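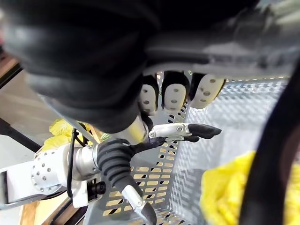

June 3, 2022

Scar gel, batch 7, bench notes. Continues from the page with the coffee ring on it.

Started where we left off with the silicone phase. Batch 6 separated in the jar over the long weekend, a thin clear layer on top and a cloudy one under it, so I went back to the lower mixing speed. Set the overhead stirrer to 300 rpm and left it there the whole time. Last time I pushed it up at the end to save a few minutes and I think that pulled air in. No bubbles this time that I could see by eye.

Weights as made: 623 g of base, rest of the silicone elastomer blend and the volatile carrier to bring the total to 986 g. I was short on the carrier by a few grams and did not top up. Ingeborg says this is inside the tolerance on the sheet. I have written the real number in the batch record, not the target.

Order of addition:
Elastomer blend in first, stirrer on.
Carrier in slow, down the side of the beaker.
Wait until it looks even.
Base in four portions.
Mix 60 minutes, lid on as much as the shaft allows.

The third portion of base went in lumpy. The tub from Tidden had been sitting near the window and the top was stiff. I scraped the stiff part off and weighed the portion again from the middle of the tub. We should keep that tub in the cupboard. I moved it, second shelf, next to the Schmieder glassware.

Feel of the gel: spreads well on the back of the hand, a bit of drag for the first few seconds, then smooth. Slight shine. Batch 5 had less shine and people liked that better, or at least the four people I asked did. I don't know yet what in batch 5 did that. The only difference on paper is the older lot of elastomer, and I have half a bottle of it left. Could make a small one with it, 60 g, just for comparing.

Dry-down. Put a thin film on glass slides, three slides, left them open on the bench. Touched them with a gloved finger every minute. Slide 1 was tack free at six minutes, slides 2 and 3 at seven. Batch 6 was nine. The target on the Trurau project sheet is five or less, and the reason for it is sensible: someone putting this on a cheek in the morning wants to get sunscreen over it before leaving the house. If it is still tacky the sunscreen pills up and the film rolls off with it. I tried this on slide 3 with the plain sunscreen from the drawer and got a few rolls at the edge, none in the middle.

Thickness matters more than I gave it credit for. When I draw the film with the wide blade it dries slower, and that is about how people put it on if you hand them the tube with no instructions. The leaflet draft says "a thin layer." Ingeborg wants a picture in the leaflet of how much for one cheek. I agree with her.

Peel. Pitted acne scars are the hard part for any film, and the old test plates are flat, so they tell us little. Knut made textured plates out of the skin-feel silicone, one with shallow wide dips and one with narrow deep ones. On the shallow plate batch 7 follows the surface and stays. On the narrow one it bridges across the top of the dips. Under the loupe there is air below the film in most of them. Pressing it in with a fingertip helped in the wide ones only.

To be clear for anyone picking this up later: the gel is meant for raised scars. The silicone sheets and gels that people use have something behind them for raised scars, and very little for the pitted kind. Marketing at Merkulard keeps writing "acne scars" on the draft label with nothing after it. Acne leaves both, and the pitted ones are more common on the face. I sent a note asking for "raised scars" in the first line. No answer yet. If they want a claim for pitted scars it has to come from somewhere other than this gel.

Also in the same note: not for use on open skin or active breakouts. The draft had this at the bottom of the back panel in small type. Should be higher.

pH does not apply to this one, but the form has a box for it and it came back last time because the box was blank. Wrote N/A.

Stability jars: filled six. Two in the fridge, two at room temperature in the dark, two in the warm cabinet. Labeled 7A to 7F. 7E has a lid that does not sit right, so I taped it. First look in a week, then monthly through September.

The warm cabinet display was reading two degrees over the glass thermometer inside it. I went by the glass thermometer. Knut knows, he is going to look at the sensor.

Clean up: silicone does not come off the stirrer blade with the normal soap. Wipe it down first with dry paper, then solvent, then soap. Put the blade back on its hook. I found it in the sink twice this month.

Still to do
Small batch with old elastomer lot, compare shine
Try less base, see if dry-down gets under five
Repeat slides with a proper timer — I used the wall clock
Ask Tidden if the base is supposed to stiffen like that
Second set of textured plates, Knut has the mold
Order wide blades, the one we have is nicked on the left side

Ingeborg read this over and asked for the room humidity. It was 41 percent on the wall meter when I drew the slides. Didn't write it down for batch 6, so the nine minutes there may not compare.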